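Fixing a Clolleck finger unit that drops out mid-task

You are sorting gloves into a box, everything is fine, and on playback the left hand turns out to have spent the whole take frozen in a polite half-grip. The recorder raised no alarm. It never does.

We lost 169 takes to this in August before Tomoyo Kinoshita noticed that the fault only showed up on long reaches. The cause was the cable pulling at the wrist. Here's how to find it and fix it.

1. Reproduce the fault

Set up a task that makes you stretch. Gloves and an open box do nicely, with the box well off to one side. Wear both units and long sleeves, as you would for a real session. Start a recording and reach for the farthest glove 7 times with each hand. 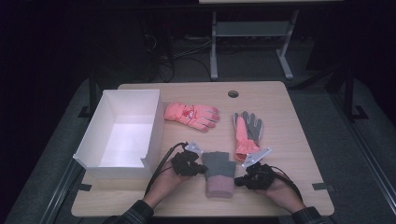
2. Read the log

Open the log in Kubo and search for error 3980. The manual calls it a "transient event," and ours lasted until lunch. If it lines up with your reaches, blame the cable. If it appears at random, check the connector for bent pins first.

3. Add slack

Stop recording and unplug the unit. Leave a loose loop above the wrist and tape the cable to the forearm, over the sleeve. Obsa Asfaw taped his to bare skin once and can describe the removal at length.

4. Test again

Repeat step 1. If the hand still freezes after 4 tries, replace the cable. Do not wiggle it until it works and call that a repair.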